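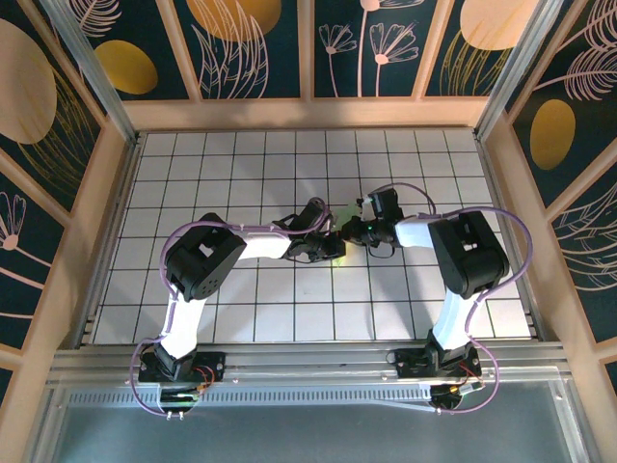

Figure 1. Tiled work surface with a small pale green translucent item near the center.

Wunine Small Items on Tile

Data card, release 2, May 2021

Summary

Wunine is a collection of still images of small household items placed on a white tiled work surface. It covers the items, their placement on the tile grid, and the visibility of their edges against tile and grout. The release contains 2379 images of 89 items. Each image has one label record. There is no video and no audio.

Contents

images/ holds the stills, grouped by item number
labels.csv holds one row per image
items.csv holds one row per item
surface.txt holds notes on tile, grout and cleaning
CHANGES.txt holds changes from release 1

Surface

The work surface is a grid of square white tiles with thin dark grout lines. A raised, light-colored border runs along the back. The left and right sides are closed by rails. The walls of the enclosure carry decorative panels, which are left in the images as they are. Annotators were told to ignore patterns on the panels when drawing outlines.

Grout lines are the main source of false edges. Thin items lying parallel to a line are the worst case, and 31 images were withdrawn from release 1 for this reason. They are listed in CHANGES.txt and have not been replaced.

The surface is wiped with a damp cloth between items and left to dry. Glass cleaner was tried and dropped because it left streaks that showed up as faint outlines.

Items

Items are sorted into four groups by how they pass or return light: opaque matte, opaque glossy, translucent, and clear. The group is assigned by hand in daylight with the item held over a printed page. If print can be read through the item, it is clear. If print can be seen but not read, or if only a glow comes through, it is translucent.

Color names are restricted to a short list. Pale and dark may be placed before a color name. No other modifiers are used. "Mint," "sea glass" and similar entries from release 1 were all rewritten as pale green.

Items.csv gives the longest side in millimeters, measured with calipers by Padmavathi Namboodiri. Soft items were measured at rest, without pressing the jaws of the calipers together. Treat those values as less reliable.

Label fields

item_id: integer, matches items.csv
light_group: matte, glossy, translucent or clear
color: one value from the short list
tile_col, tile_row: tile holding the largest share of the item, counted from the back left corner
on_grout: yes or no
occluded: none, part or most
outline: polygon, visible portion only

An item is marked "part" if any of its outline is hidden and "most" if the hidden share is judged to be over half. Hidden portions are never guessed. For translucent items, anything seen through the body of the item is not treated as an occluder.

Labeling

Outlines were drawn in Dastik by Ratree Chareonsuk and Ita Tully. Seija Ojala checked all translucent and clear items a second time. Labeling took roughly 4000 minutes, including the second check. Where the two outlines differed visibly, the tighter one was kept.

Known problems

White items on white tile have weak outlines, mostly on the side facing away from the light.

Pale translucent items take on the color of what is next to them. The color field records the item as seen in daylight, which may not match the image.

The tile_row value is unreliable for tall items, since the outline extends over tiles behind the one the item rests on. Use on_grout with the same caution.

The translucent group is small. Do not report a separate score for it without also giving the number of images used.

Only one tile color and one grout color are covered. Results should not be carried over to patterned tile or to wood counters.

Splits

Splits are made by item, so no item is in both train and test. Suvarna users should set the split column to "item_split". The older "random_split" column is kept for comparison with release 1 and will be removed.

Contact

Dinesh Pramanik maintains the label files at Sedmont. Corrections should give the image name, the field and the proposed value. Corrections received by the end of October will go into release 3.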